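Gallano Business Center, Unit 15
Electrical and workshop walkthrough
Inspected by: Tassanee Kaewmanee
Oct 18, 2018

1. Extinguishers in date: PASS
Tags are current. I'd like to know how the one by the loading door got signed off with a pallet parked in front of it.

2. Exit routes clear: FAIL
Same finding as last time. I was told the boxes were "going out today." They had dust on them.

3. Emergency lighting: PASS, with doubts
Lamps came on when tested. Herman Ngau says they hold for the full period. No log to back that up, so I've written down what I saw and no more.

4. Extension cords: FAIL
Two power strips plugged into each other behind the Mikkelsen shelving. The label says "temporary." It is faded.

5. Portable appliance tags: PARTIAL
The register lists 172 items. Item 685 is on it, which makes me wonder who does the numbering.

6. Repair benches: PASS
Power off and cord out before any cover is removed. The written rule is fine. Whether it is followed at five on a busy afternoon is another matter.
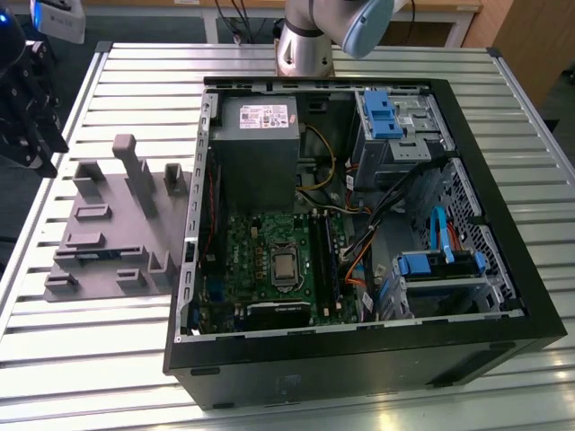

7. First aid kit: FAIL
Eyewash expired. Plenty of bandages, no gloves.

8. Staff training: NOT ACCEPTED
A sign-in sheet shows people were in a room. Send me the course content from Prenero.

Recheck in December. Items 2 and 4 to be fixed before then, with dates.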